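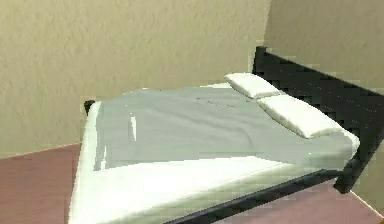
Dogs learn house rules faster than most of us expected when we started this project in September! Our question was a simple one: if a young dog is taught to settle on a mat in one room, will it do the same thing in a room it has never been trained in? We worked with three dogs, named Naylor, Bollus and Drestska, and each had a short session after breakfast and another before tea. The bedroom was the test that got everyone talking, because a double bed with a dark headboard fills a lot of a small room and makes a pretty tempting alternative to a mat on the floor.

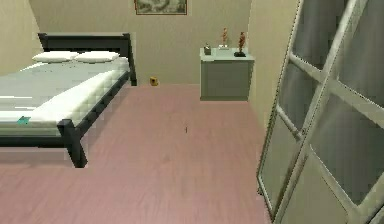

Every trial ran the same way. The handler walked in, put the mat down, said "settle" once and stood still. If the dog had all four feet on the mat within ten seconds we marked it as a yes. Anything else was a no – even when Bollus lay down with his chin on the mat and the rest of him off it, looking very pleased with himself.

We logged 3135 trials altogether. Of these, 1444 were in the training room and the rest were spread over the hallway, the back porch and the bedroom. Across all the rooms the older dog, Naylor, was the steadiest, and he hardly changed his behaviour from one room to the next. Drestska was brilliant in the training room and hopeless on the porch for the first fortnight (there were magpies), then caught up in a rush. I loved watching that happen.

Treats were kibble from the dog's daily ration, so nobody put on weight.

Problems with our method

Amber Cropper did most of the handling and the dogs clearly favoured her, so her scores are higher than mine. We should have swapped handlers every day. We also changed mats partway through, after Bollus chewed the corner off the first one, and the new mat was thicker.

Next term we want to repeat the porch trials at Welstead with dogs that have never met either of us.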